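Firken Tabletop Object Set

Manufacturer: Mutau
Supplied by: Costigan
Category: Teaching and assessment equipment / Position and description

Overview

The Firken set is a group of everyday objects used on a plain white base for exercises in position language, object naming and written or spoken description. It is intended for language teaching, speech and language work, drawing classes and any other setting where a small arrangement has to be laid out, described and laid out again by someone else.

The objects are ordinary household and office items at their normal size. They differ in colour, outline and height, so that each can be named without reference to the others. The plate is low and wide and is normally the reference object. The cup and bottle stand upright. The lemon may be placed on the plate, beside it or in the cup, depending on the exercise. The mouse is the only item in the group with no connection to food or drink and is useful for odd-one-out questions.

Contents

Plate, round, terracotta orange, shallow raised rim
Cup, plastic, pink, tapered towards the base, darker inside
Lemon, yellow
Drinks bottle, clear plastic, green label
Computer mouse, white, rounded top
Base, rectangular, white
Layout cards, set of four
Instruction leaflet

The base

The base defines the working area. Its white surface is unprinted and has no grid, as a grid encourages learners to give coordinates in place of descriptions. Corners and edges are used as landmarks: 'far left corner', 'near edge', 'middle of the far side'. All instructions on the layout cards are given from the position of the person at the near long side. If two people work facing each other, agree before starting whose left and right will apply.

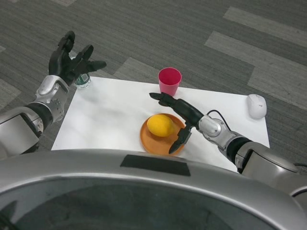 Standard layout. Plate and lemon near the front, cup towards the far edge, bottle at the far left corner and mouse at the far right.

Standard layout

The standard layout is described on the first card and is the starting point for the others. Set the plate down first, close to the near side. Place the lemon on the plate, slightly left of its centre, with the pointed end to the right. Stand the cup upright beyond the plate, towards the far edge. The bottle goes at the far left and the mouse at the far right.

Exact distances are not specified. The relationships between the objects matter more than their spacing, and small differences between one setting-out and the next are acceptable. Where a repeatable arrangement is required, for example when two groups are to be compared, mark the position of each item on a sheet of tracing paper cut to the size of the base. Tracing paper is not supplied.

The remaining cards are variations:

Card two – cup and bottle exchanged
Card three – lemon moved off the plate to the near left
Card four – plate moved to the far side, all other items in front of it

The cards carry text only. A blank card template can be requested from Costigan by users who want to write their own layouts.

Colour and lighting

The colours are well separated under daylight and under most indoor lamps. Under very warm lighting the plate and the lemon move closer together, and the shaded underside of the lemon can look orange. For colour naming, use daylight or a neutral white lamp. If only warm lamps are fitted (roughly 3,000 K), keep the lemon on a part of the plate that receives direct light, or place it on the base itself.

Overhead light is preferred to a lamp at the side. A low side lamp puts the shadow of the bottle across the base, and some learners will describe the shadow as a separate item.

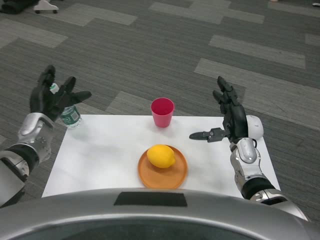

Cup directly beyond the plate, bottle to the left. The lemon rests slightly left of the plate's centre.

Viewing position

The set can be used at a desk or on the floor. A higher viewpoint shows more of the base and makes 'in front of' and 'behind' easier to judge. From a low seated position the cup and bottle may cover items placed behind them. This can be used deliberately with more advanced groups, who are asked what is hidden and what can still be seen of it. With beginners, keep tall items to the far side.

On carpet, check that the base lies flat before standing the bottle on it. A deep pile will allow the corners to dip. Low-pile carpet and hard floors give no difficulty.

Suggested uses

Back-to-back description. One person has a finished layout, the other has the loose objects. The first describes and the second builds.

Change spotting. The group studies the layout, looks away, and one item is moved or turned. Turning the lemon end for end is harder to detect than moving the cup.

Single-object description. Learners write a description of one item without naming it. The plate is the easiest, the mouse the most difficult in our trials, mainly through lack of vocabulary for its shape.

Still-life drawing. The plate gives practice with ellipses and the cup with a tapered cylinder. The bottle should be left out of a first lesson.

Care

Wipe the base with a damp cloth and dry it before storage. Do not fold it. The cup and plate should be washed by hand. Keep the mouse away from water. Peeling labels should be removed and replaced; written descriptions from earlier sessions will otherwise no longer match the bottle.

The set is not a toy. Supervise young children while it is in use.

Storage

The objects fit in the Plunex shallow case, sold separately. The base travels in the sleeve inside the lid. Place the plate at the bottom with the cup beside it, open end up. The lemon can be carried in the cup.

Spares

Each item can be ordered separately, with the exception of the layout cards, which are sold as a complete set of four. Replacement plates and cups are matched to the current colours. Slight variation from sets bought before January should be expected in the cup, and users running comparative work should replace it in all their sets at once.

Delivery and guarantee

Delivery is within seven working days from stock. The guarantee is two years and covers faults in manufacture. It does not cover staining, scratches or damage to the base caused by folding.

Technical questions: Leena Riihimäki, Costigan product support. The support desk closes at noon on Friday.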